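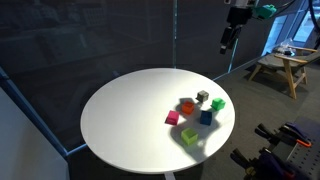

Prurkdale, August 7, 2018

3. Doubtful papers in the December poll

3.1 Source material

The data in this section come from the advisory poll on the proposed merger of the Prurkdale and Wultotwood councils, held in December. Voters were given a single sheet with two boxes and were asked to place a cross in one of them. Counting took place centrally, with papers from each polling station kept apart until the station totals had been agreed. This makes it possible to compare stations, which the published result does not allow.

A paper was treated as doubtful if the counting assistant could not assign it to either side at first sight. Doubtful papers were placed in a separate tray and passed to the adjudication desk at the end of each station's count. The desk kept a written sheet recording the station, the kind of fault and the decision taken. Our figures are drawn from those sheets, which were transcribed by the second author and checked by Milan De Smet against the station totals. Where the sheet and the total disagreed, the total was preferred and the sheet was marked for review.

In all, 487 papers were sent to adjudication. Of these, 105 were allowed and added to one side or the other. Among the papers that were refused, 300 carried no mark at all. The rest were refused for marks in both boxes, for writing by which the voter could be identified, or for a mark whose meaning remained unclear.

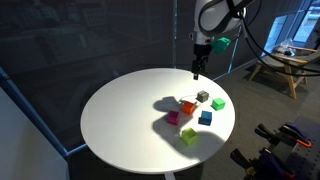

Volume 2, Issue 2

3.2 Coding of faults

The adjudication sheets use a short list of fault types, but the list was not applied in the same way at every desk. At the Wultotwood desk a tick in place of a cross was usually recorded as "wrong mark" and then allowed. At the Prurkdale desk the same paper would not have been recorded, as ticks were accepted by the counting assistants without referral. The share of allowed papers is therefore higher at Wultotwood for reasons of procedure, and we do not read it as a difference between the voters.

To reduce this effect we recoded every entry using the scheme set out by Zillamell for single-question ballots. The scheme separates the form of the mark from its position. A tick wholly inside one box is coded as valid in position and irregular in form; a cross on the line between boxes is coded the other way round. Entries with too little detail to be recoded were left in a residual class and are excluded from the comparison between stations.

We follow Bosman in treating blank papers as a class of their own. A blank paper may be a protest, an oversight or a deliberate abstention, and the sheets give no means of telling these apart.

Figure 2. Six small coloured cubes on a round white table, with an orange cube stacked on a magenta-pink one and a two-fingered gripper open above the table.
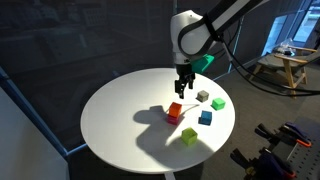

3.3 Limits of the data

The sheets record papers and not voters, so no link can be made to age, address or earlier turnout. Postal papers were mixed with those of the largest station in each council area before counting began and cannot be recovered as a separate group. The tests in Section 4 are run with and without these two stations.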